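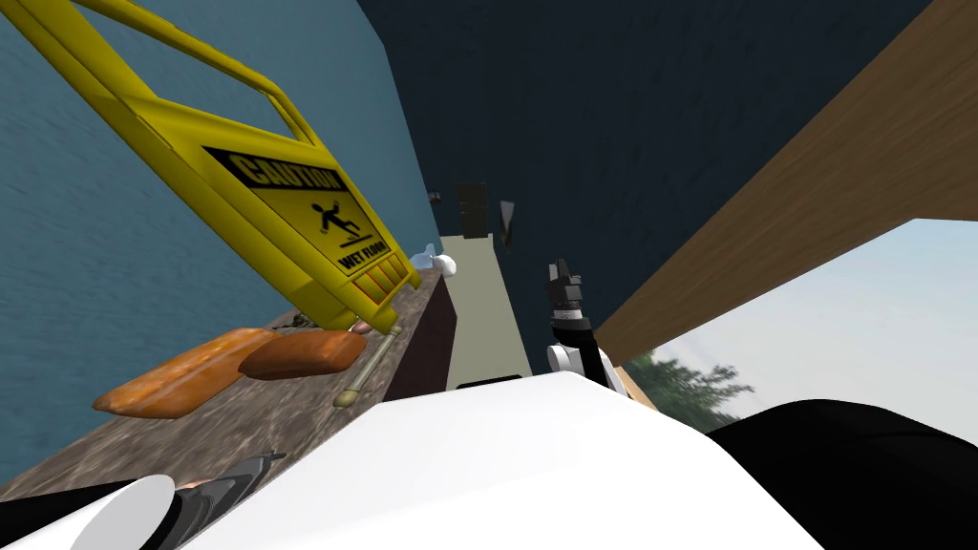
11 October 2021

Holiday today, sort of. The office is closed but the school isn't, so I had the whole house to myself from 8 until almost three, and what did I do with it? I fed a jar of flour paste and drove to Briltholm for a part for the oven. I had such plans! I was going to clean out the hall closet. The hall closet is exactly as it was, plus one more coat.

The bread thing is still going. I know I said in May that I'd give it until the end of summer and then go back to buying it like a normal person, but the starter has a name now (Waker, because it got me up at night the first month) and you can't throw out something with a name. I moved him to the top of the fridge last week since the kitchen has gotten so cold in the mornings, and he's much happier. Doubled by lunch. He smells like green apples instead of nail polish, so I think we've turned a corner.

Okay, so the oven. The door hasn't been closing right since August. There's a gap on the left side you could slide a quarter into, and I've been holding it shut with a folded dish towel, which Brayan says is going to be how I burn the house down. He is probably right. He's been right about the gutters and the car battery too, so his average this year is annoying. The gasket had gone all hard and flat, like old licorice, and the only place that had one for a stove this age was the appliance store out in Briltholm. They wouldn't ship it. You have to come in with the old one in your hand so they can hold it up against the new one. I kind of respect that.

It's a nice drive this time of year and I'd forgotten. The maples past the reservoir are just starting, mostly yellow, a few of those orange ones that look fake. I had the windows down and the heater on my feet. Stopped at the farm stand for squash and came away with squash, a bag of onions, a jar of somebody's pear butter, and a very ugly gourd I have no use for. It's on the porch rail. It looks like a goose that's had some bad news.

The man at the appliance store was about a hundred and had the gasket on the counter before I'd finished my sentence. Then he wanted to know what I was baking, and I said bread, and he said what kind, and we were off! Twenty-five minutes! His mother baked in a coal stove and used to stick her arm in and count to tell how hot it was. He told me to put the dough in the fridge overnight, right in the pan, and bake it cold. I've read this a dozen times and never done it because it sounds wrong, but it's different when a person tells you with his hand flat on the counter. So there are two loaves in the fridge tonight. We'll see.

Put the gasket in myself. It has these little wire clips that go in holes around the door frame, and you have to sort of pinch and push, and I lost one clip behind the stove and had to get it back with a yardstick and a wad of tape. Also behind the stove: a birthday candle, a guitar pick (none of us play the guitar), and the good vegetable peeler I accused my sister of taking two Thanksgivings ago. I should call her. I'm not going to call her. I'll put it in her Christmas stocking and let her work it out.

Then I tested it. The dial says 475 and the oven thermometer said 475, the first time those two have ever agreed on anything since we moved in. I took a picture of the thermometer and sent it to Brayan and he sent back a thumbs up and then, a minute later, "towel?" The towel is in the laundry. The towel is retired.

Made the everyday loaves this afternoon to break it in, just the plain ones with a little honey and oil. They came up beautifully. I think the gap must have been letting out all the steam, because I've never had a crust like that, it crackled when I set them on the rack -- I stood there and listened to it like a crazy person. One for us and one for Atieno, since I owe her for the school pickups. I walked it over while it was still too warm to wrap, carrying it in a pillowcase.

Atieno was out back fighting with her compost. She'd been at it since morning and had leaves in her hair. We cut the heel off the loaf standing right there in the yard and ate it with nothing on it. She says it needs more salt. She says everything needs more salt, she salts watermelon, but I think this time she has a point and I'm going to go up half a teaspoon. She's also the one who got me reading the bread letters. I don't think I've written about those yet.

There's this little book she found at the library sale called Undance, which is a terrible title and tells you nothing. It's all letters between two women, one up in a mountain town and the other one moved away to the coast, and they write for years, mostly about food and their feet hurting and who has died. The one in the mountains bakes. She signs everything just Carhuamaca, her last name, even when she's writing to her oldest friend in the world, and somehow it's the warmest thing. There's one letter where she's explaining how to make the bread rise at that altitude and gets distracted halfway through by a neighbor's goat and never comes back to it. Four letters later the friend writes, "You left me with the dough in the bowl." I laughed so hard I had to put it down.

Anyway, it made me want to write real letters, and I got as far as buying stamps.

I did look up the altitude business after, since it was bugging me. We're at 1,644 feet here according to the sign by the post office, which isn't enough to matter, so I can't blame my flat loaves in June on the elevation. I was hoping to. It was probably the flour. I'd bought that big sack on sale and I think it had been sitting in a warehouse since the dawn of time. The new stuff from the mill is so much better, and yes it costs twice as much, and yes I've stopped telling Brayan what it costs.

Kids came home starving like they'd been at sea. Half the loaf was gone before backpacks were off. The little one had hers with the pear butter and announced it was "better than cake, but not better than cupcakes," and then wanted to know whether Waker gets lonely on top of the fridge. I said he has the cereal. She drew him a friend and taped it to the jar. It's a potato with eyelashes. The big one has a history thing due Wednesday and hasn't started, which I know because he asked me in a very casual voice if we owned any poster board. We do not own any poster board. So that's tomorrow's errand.

Squash soup for dinner with the onions. I roasted the squash first because I wanted to use the oven again (I'm like a kid with a new bike) and got it really brown at the edges and then put in too much cumin. It was fine! We ate it. Brayan had seconds but he also had a lot of water. He got in late, the bridge was down to one lane again and they had him sitting there for half an hour behind a truck full of sod. He did go straight over and open and close the oven door about six times before he took his coat off. Very firm sort of thunk it makes now. He nodded at it.

I need to remember to:

- get poster board
- more salt, half a teaspoon, write it on the card this time
- take the library books back, they've been by the door for a week
- ask Atieno if she wants the other half of the starter or if she was just being nice
- light bulb on the stairs

I should also say the knee is better. I went up and down the basement steps all day and only noticed it once. The stretches are dull but I guess they work, so I'll keep going with them until I forget, which will be by Friday.

It's raining now, the first real rain in weeks. Came in sideways around nine and I had to run out and rescue the porch cushions in my socks. I left the gourd out there. It seems like the kind of thing that can look after itself.

I keep getting up to look at the loaves in the fridge. They don't do anything, they just sit there next to the milk getting very slightly taller, and I keep opening the door and letting the cold out and Brayan called from the other room, "Are you looking at the bread?" I said I was getting some juice. So then I had to have some juice.

Alarm set for six so I can get them in before the school rush. Going to use the heavy pan and put a cup of water on the bottom shelf for steam, the way the old man said. If they come out well I might drive one over to Briltholm, he said he's in every day but Sunday.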